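Rules for demonstration work should be settled before the first recording is made. At Skunora, where operators record tasks with hand-held grippers, our guidance ran to nine pages on data quality and said little about the room itself. That balance was wrong, and Hermine Rüegg was right to press for a revision.

A good standard begins with the floor. Cables should be routed away from the operator's feet, and bystanders should have an agreed place to stand or sit.

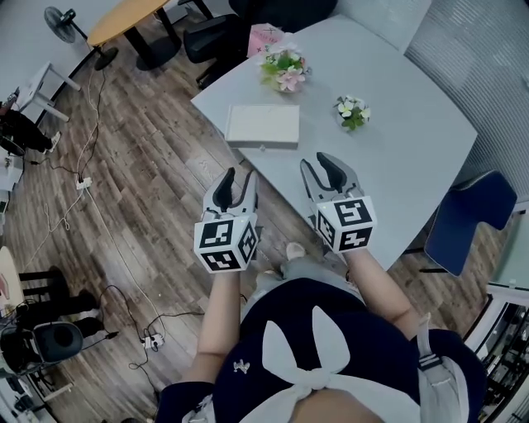
An operator holds two marker-mounted grippers at the edge of a table, with a closed white box just beyond them.

The printed markers deserve equal care – a worn face should be replaced before a session, and the change logged. Our Omasville site now reviews its log after every 2,000 recordings.

Some colleagues consider such rules a burden on small teams. I do not share that view. Five minutes of checks is a modest price, and it should be written into every contract.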